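How to Prepare a Vendor Table at the Gordale Convention

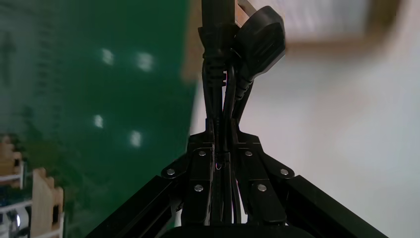 Exhibitors in the Gordale dealers' hall must check in at the Treda entrance before unloading. Each standard table includes one power outlet, rated at 600 watts. Gather black electrical cables into a bundle before running them to the outlet, and keep the aisle clear.

1. Present your confirmation letter and collect your badges.
2. Place stock on the table – displays may not exceed 7 feet in height.
3. Post prices for all figures, posters and mystery bags.
4. Report power problems to the Duggan desk.

Applications for the November event close when all 189 tables are assigned.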